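Second week on the plate job. I am keeping these notes apart from the shift log, which has no field for what the people on the bench think of the change.

The task is narrow. One arm over one table places a plate on a wire stand so the inspector can look at it upright. Until the spring, inspectors at Ternport did this by hand, 300 plates per person per shift, and marked the sheet between plates. The arm now has a share of the placing and the inspectors keep the judging. Tinach supplied the control software and Iyengar handled the risk assessment, in two revisions.
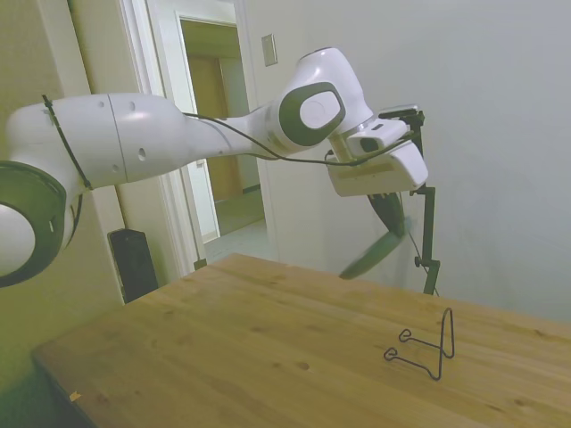
The cycle target in the plan was written for hands. A practiced inspector lifts, tilts and looks in one motion, and the looking begins before the plate is on the stand. With the arm these become separate steps. Maarja Ķēniņš raised this in February, before installation, and it went into the minutes as a training issue. It is a sequencing issue. She now waits for the placement to finish, looks, records, waits again. Her error rate is unchanged. Her complaint is the waiting, and I have changed the wording in the open items list accordingly.

Total cycles logged to date: 2,164. Of these, 761 needed a person to step in, counting every pause, regrasp and manual reset under the same code. The code is too coarse. A reset after a dropped network connection and a plate set down crooked should not share a line. I have asked for four codes and expect to get two.

Wrist view checked again after lunch. The rim is the part that matters to the grasp, and on a dark glaze the step from rim to well is faint. I would like the threshold set per glaze. Tormod Tveit prefers one threshold and better lamps. His way is cheaper to maintain and I did not argue for long. We will try the lamps first, with the same plates and the same table position, and compare the intervention counts.

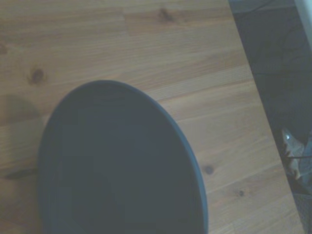
Ternport, 20 Oct 2023

Review meeting at ten, ran over by half an hour. Most of it concerned job descriptions. The inspectors are still graded as handlers, with a pay step tied to pieces moved. With the arm moving pieces, that measure falls for reasons outside their control. Maarja had brought her own sheet showing pieces judged, by shift, and asked that it replace the old one. Personnel took a copy. The old measure is suspended until they answer, so no one loses the step in the meantime. I had assumed this was settled before commissioning and should have checked.

The second item was who may stop the arm. The written procedure names the cell lead. In practice whoever is nearest stops it, and I want the procedure to say so. Agreed, wording to me.

Third item, wrists. Two of the inspectors report less soreness at the end of a shift. Two is a small group and the period is short. I have recorded it as reported and drawn nothing from it.

Elis, the stock system, still books a placement as complete when the arm opens its fingers, whether or not the plate stays on the stand. Correction requested again.

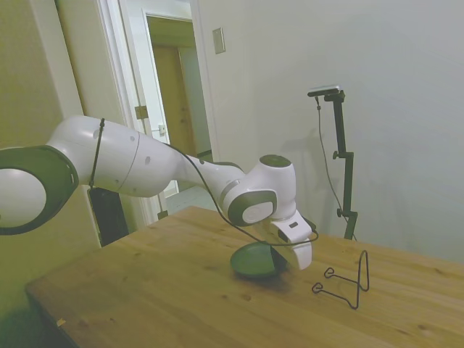

Will the inspectors be moved off the bench once the arm can run a full shift?

The current plan keeps them there. Judging the glaze remains manual, and the staffing figures for next year assume the same headcount with fewer hours of lifting.

I wrote both down as spoken and attached them to the minutes. The plan has a review point at 1,000 consecutive cycles without a stop, and we are well short of it.

For tomorrow: lamp brackets, draft of the stop procedure, call Tormod about the code list.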